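眠るまわりのものを、ふたに集めてみた

2021年3月14日

みなさん、こんばんは。ここのところずっと寝室の片づけをしています。片づけと言っても、たいした寝室ではないんです。ベッドがあって、背の高い白い戸棚があって、それでほとんどおしまい。なのに、どうしてこんなに細々したものが散らばるんでしょうね。寝る前にちょっと使うもの、朝起きてそのへんに置いてしまうもの。枕の下からハンドクリームが出てきたときは、さすがに自分でも笑ってしまいました。探していたんですよ、それ。新しいのを買ってしまったあとでした。

きっかけは、去年の8月に引っ越してきたときの荷物が、戸棚の下の段にまだ手つかずで残っていたことです。開けてみたら、タオルやら巾着やら、旅行用にまとめておいた小物やらがぎゅうぎゅうに入っていて、その上に空き箱が4つ。お菓子の箱と、いただきものの箱と、なにが入っていたのかもう思い出せない箱。箱って捨てられませんよね。しっかりしていて色がきれいだと、いつか何かに使うだろうと思ってしまって(その「いつか」が、わが家にはなかなか来ないのですけれど)。

母も箱を捨てない人でした。実家の押し入れには、箱の中に箱、そのまた中に小さい箱、という具合にきっちり重ねてあって、子どものころはあれを全部出して並べるのが雨の日の遊びでした。いちばん小さい箱には輪ゴムが入っていて、開けるたびに「また輪ゴムか」と思うのに、やっぱり毎回開けてしまうんです。血は争えません。

さて、今回活躍してくれたのは、緑色の箱のふたです。浅くて、四角くて、内側につやがあって、光が当たるととても明るい緑になります。底のほうには細かいすり傷がついていますが、まあ、寝室で使うぶんには気になりません。本体のほうは戸棚の中で靴下入れにしたので、ふたが余ってしまい、それなら寝るときのものを入れるお盆がわりにしよう、と思いついたわけです。

戸棚にあったものをいったんベッドの上に出して、要るもの、要らないもの、洗ってから考えるもの、と分けていきました。白い掛け布団は朝のまま、しわしわです。ベッドメイキングをしてから始めればよかったのに、思い立つとすぐ手を動かしたくなる性分で、いつも順番が逆になります。

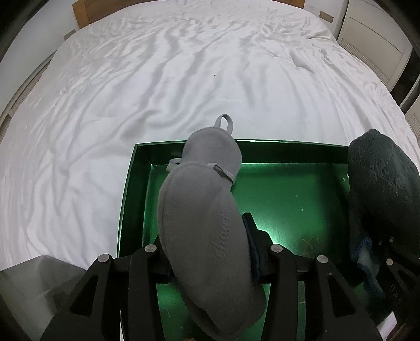

緑のふたに、グレーのアイマスクと濃いグレーのふかふか。

アイマスクは明るいグレーのフリースで、細いゴムがついています。縦に折ると、ぷっくりした細長いかたちになって、なんだか小さな寝袋みたいでかわいいんです。筆記体のような文字が型押しされているのですけれど、わたしには何度見ても読めません。ブランド名なのか、それとも何かの言葉なのか。読めないまま、けっこう長いおつきあいになりました。

買ったのは、駅の向こうの「Litska」という雑貨屋さんです。今はもう別のお店になってしまいましたが、せっけんとハーブの匂いがまじった、細長い、奥のほうが少し暗いお店でした。たしか6年前の冬で、レジの横のかごに入っていたのを、ほとんど衝動買いで。当時住んでいた部屋は街灯の光がカーテンのすき間から入ってきて、夜中に目が覚めるとなかなか寝つけず、藁にもすがる思いだったんです。今の部屋は暗いので、毎晩は使いません。それでも、昼寝のときや頭が重い日には、これがないと落ち着かないんですよね。

となりの濃いグレーのものは、丸めて置いただけなのに、ふかふかしていて見るからに気持ちよさそうでしょう。枕元にこういう手ざわりのものがひとつあると、冬の終わりのまだ冷える夜に、つい手をのばしてしまいます。きちんとたたもうかとも思ったのですが、どうせ使えばくしゃっとなるので、丸めたまま入れておくことにしました。几帳面な方には叱られそうです。

実は最初、ちゃんとした収納用品を買うつもりで、「Wevoren」の通販サイトを長いこと眺めていました。布張りのトレーがとてもすてきで、お値段は送料のぞいて436円の小さいものから、びっくりするような大きいものまで。小さいのをかごに入れては戻し、入れては戻し、一晩考えて、やめました。サイズを測ってみたら、うちのふたとあまり変わらなかったんです。それならふたでいいじゃない、と。浮いたお金で翌日、300円ほどのいちご大福を買って、おいしくいただきました。節約になったのかどうか、あやしいところです。

ひとつ困っているのは、毛や繊維のくずが目立つことです。ふかふかしたものを入れておくと、どうしても細かいものが底に落ちます。つやのある緑の上だと、これがまたよく見えるんですよ。今のところ、気がついたときに乾いた布でさっと拭いています。底に薄い布を敷こうかとも考えたのですが、せっかくのきれいな緑が隠れてしまうのは惜しくて、まだ決めかねています。フェルトを敷いている方がいらしたら、使い心地を教えてください。

置き場所は、ベッドの足元側にしようか、戸棚の中の目の高さにしようかで迷いました。ベッドの上に置くと、寝るたびにどかすことになって、結局床に置いてしまうのが目に見えています。なので今は戸棚の二段目。扉を開けるとぱっと緑が見えて、白い戸棚の中でそこだけ明るいので、ちょっとうれしくなります。夜、歯をみがいて、扉を開けて、ふたごと枕元へ持っていく。朝はまた戻す。戻し忘れる朝ももちろんありますけれど。

残った箱はまだ戸棚の前に積んであります。そのうちのひとつは裁縫道具にちょうどよさそうで、次はそちらに取りかかるつもりです。針山がどこにあるのか、まずそれを探すところからですね。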